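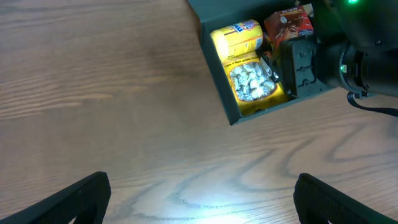 **Words: Lerato Rampersad. Checked by Torbjørn Hellström. Jesham Young Readers, Materials and Making, sheet 12**

# How to pack a box of snacks

A box has an outside and an inside, and the two are different sizes. The outside tells you how much room the box needs on a shelf. The inside tells you how much the box can hold. When you pack a box of snacks, only the inside size matters.

The amount of space inside a box is called its **volume**. To find the volume of a box with straight sides, measure the inside length, the inside width and the inside height, and multiply the three numbers together. If you measure in centimetres, the answer is in cubic centimetres. One cubic centimetre is a small cube, one centimetre along each edge.

Volume does not tell you everything. A box may have enough volume for a long packet and still be too short for it. Always check the longest item first. Hold it against the longest inside edge of the box. An item slightly too long for that edge may still fit if you turn it so that it runs from corner to corner. This slanted line is called the **diagonal**, and it is always longer than either side of the base.

## Flat shapes and round shapes

Most snack packets belong to one of three groups.

**Cartons** are made of thin card folded into a block with flat faces. Two cartons of the same size can be pushed together with almost no gap between them. They also fit neatly against the wall of a box. Biscuit sticks often come in a carton, which protects them from being bent. A biscuit stick is brittle. It does not bend very far before it snaps.

**Bags** are made of thin, bendy film. A bag of wrapped sweets has no fixed shape of its own. The sweets inside can slide over one another, so the bag becomes flatter or fatter when you press it. Some bags have a clear window, so that a shopper can see the sweets without opening the bag. The ends of many bags are pressed together in a flat strip called a **crimp**. The crimp adds to the length of the bag but holds no food. It can normally be folded over.

**Tubs, bottles and canisters** are often round. Their shape is close to a **cylinder**, which has a circle at each end and a curved side. A cylinder touches a flat wall along one thin line only. Everywhere else there is a gap.

You can see how big the gaps are by drawing a square on paper and then drawing the largest circle that fits inside it. The circle covers a little more than three quarters of the square. The four corners are left over. A round bottle standing in a square space wastes the same share of that space, all the way up. 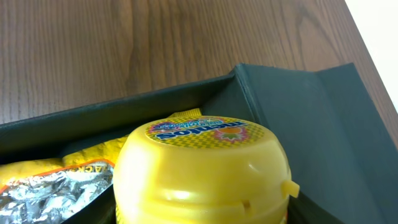
A cylinder can be packed in two ways. It can stand on its flat end, or it can lie on its curved side. Standing up, it takes less room on the floor of the box but needs a taller box. Lying down, it needs less height but can roll. To stop it rolling, place it along a wall and put something beside it. A soft bag works well for this, as it pushes into the gap under the curve.

Before you close the box, look across the top from the side. If any part of an item is higher than the walls, the lid may not shut. Do not press the lid down to make it fit. Take the tall item out and turn it, or move it to a larger box.

## Why the order matters

The items that cannot change shape should go in first. These are **rigid** items. Cartons and hard plastic bottles are rigid. Bags of sweets are **flexible**, so they go in afterwards and fill the spaces that remain.

Weight matters too. In our test at Nasdale, the finished contents came to 369 grams. That is light enough for one hand, but the weight still has to be spread out. If all the heavy items are at one end, the box tips when it is lifted from the middle. The point at which the box balances is called its **centre of mass**. You can find it with a simple check. Put the closed box on a table and slide a ruler underneath, then move the ruler until the box rests level on it. If the ruler is a long way from the middle, open the box and change the contents round.

Cristian Cárdenas, who set up the test, used a practice box with an inside length of 290 millimetres. He gave the same set of snacks to eight groups of children. Every group got all the snacks in. The groups that began with the bags took longer, and most of them had to take something out and start again.

## What the box is made of

Gift boxes and snack boxes are usually made from stiff board. The board is cut as a flat shape called a **net**. Lines are pressed into it where it has to bend, and these pressed lines are called **creases**. A crease makes the board weaker along one line, so that it folds there and nowhere else. The rest of the board stays stiff.

Many boxes have a lid joined to the box along one edge. This joint is a **hinge**. In a door, the hinge is made of separate metal parts. In a board box, the hinge can simply be a crease that bends every time the lid is lifted. After a lot of bending, the fibres in the board begin to break. You may see a pale line along the fold. Coloured board shows this more clearly than white board.

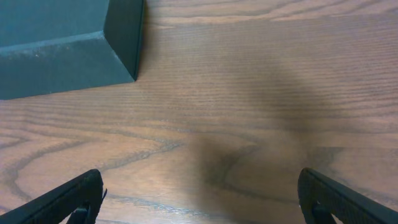 Corners and edges wear out before the flat parts do. When a box is pushed across a table, its weight presses on a small area, and the surface there is rubbed away. This rubbing force is **friction**. A matt surface also shows dust and scuffs easily when the colour is dark. Lift the box to move it. Wipe it with a dry cloth, as water makes board swell and go soft.

The table should be clear enough for the box, the open lid and all the snacks at once. Remember that an open lid takes up room. A hinged lid opened fully may need as much table as the box itself.

## Method

You will need a box with a lid, a ruler, and four or five snack packets of different shapes. Leave the packets sealed.

1. Measure the inside of the box. Write down the length, width and height.
2. Put the packets in a row on the table. Sort them into rigid and flexible.
3. Measure the longest rigid item. Check it against the length of the box.
4. Place the rigid items in the box. Start against a wall.
5. Put any round item next to a wall, lying down if it is too tall to stand.
6. Add the flexible bags. Spread the sweets inside each bag with your fingers so that the bag lies flat.
7. Look across the top. Nothing should be above the rim.
8. Close the lid and tilt the box gently. Listen for sliding.

If you hear something slide, there is a gap. Fill it with a folded sheet of paper. Two small sheets in two gaps hold the contents better than one large sheet on the top.

Make a drawing of the packed box from above. This kind of drawing is called a **plan**. Draw the cartons as rectangles and a standing bottle as a circle. A bottle lying on its side is drawn as a rectangle too, although it is round.
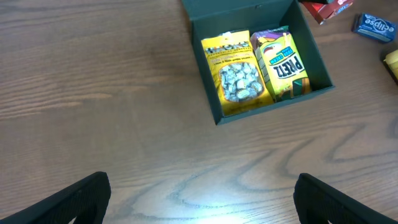 **Why do sweets in a bag take up more room than the sweets themselves?**

Each wrapped sweet touches its neighbours at a few points, and there is air in the spaces between. The twisted or folded wrappers hold the sweets further apart, and the bag has some air in it as well. When the bag is shaken gently, the sweets settle closer together and the level drops.

**Words to know**

- **Brittle:** snaps without bending much
- **Crimp:** a flat strip where a bag is pressed shut
- **Cylinder:** a solid shape with a circle at each end
- **Flexible:** able to change shape
- **Rigid:** keeps its shape when pushed
- **Volume:** the amount of space something fills or holds

Sheet 13 is about string and knots.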